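Two-arm can sorter on the workshop table

wrobel_w
Wrist camera is on at last and I love it (ribbed fingers and all)!
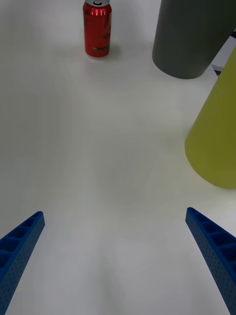 Red can ahead, gripper wide open.

nrønning
Lovely! I'd still go for one arm, though. Two is double the wiring.

wrobel_w
Never! Two is the fun bit.

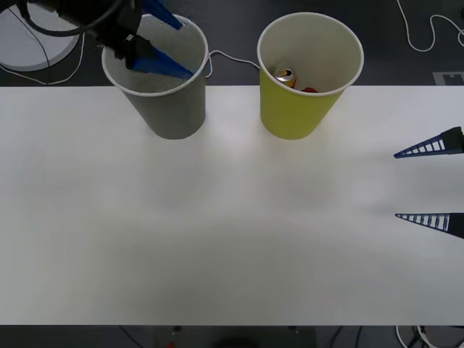
Grey cup left, yellow cup right.

nrønning
Fine, but paper cups? They'll tip if you so much as brush the rim.

raudsepp
Disagree, they're cheap and the fingers suit them. I'd shift them in from the far edge.
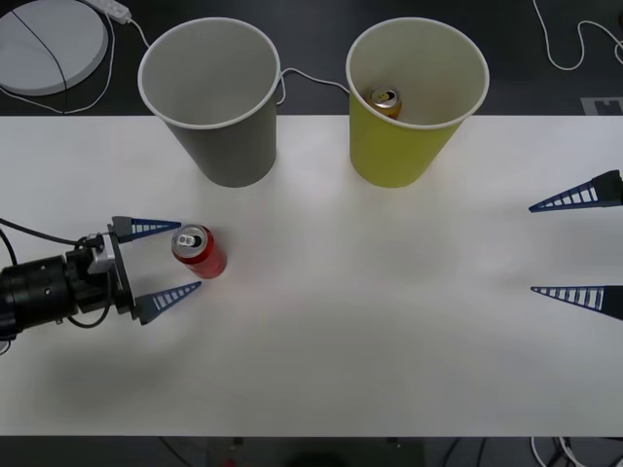
And I'd slow the left arm a touch before closing on a can.

wrobel_w
Good shout, copying that into my build log:

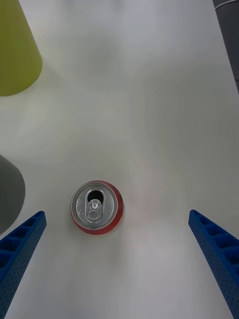
Usinska, February 3, 2022
Can between the fingers, still open. Next job is the closing speed.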